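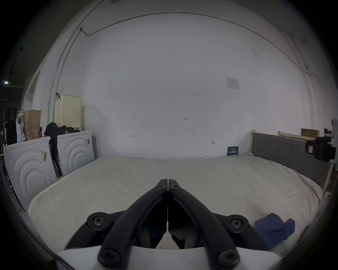 Bronero hand grippers, reviewed 17/10/2019

I bought the pair in August to collect cloth-handling examples for our learning system, and have since tugged one blue cloth around a bed 153 times. My social life is fine, thanks for asking.

The pistol grip is comfortable for almost 40 minutes.

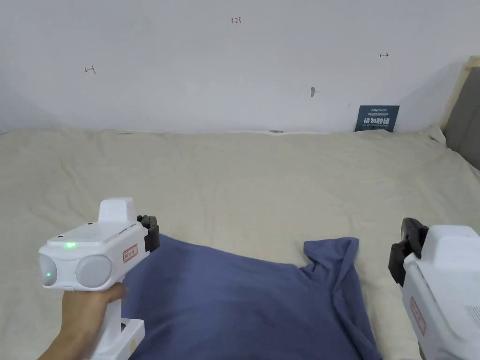

After that my thumb files a complaint. The green light is easy to spot – a small mercy. Setup notes read like a ransom letter, and Grokport rejected 74 of my takes before I found the sync setting.
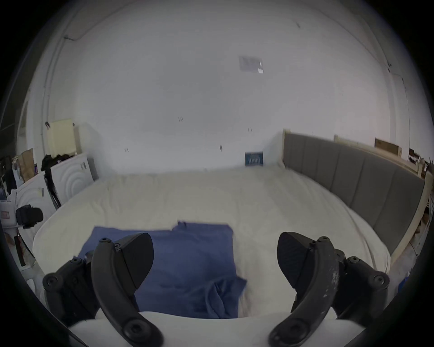
Fingers open, cloth between them.

Four stars. The fifth is for a softer handle.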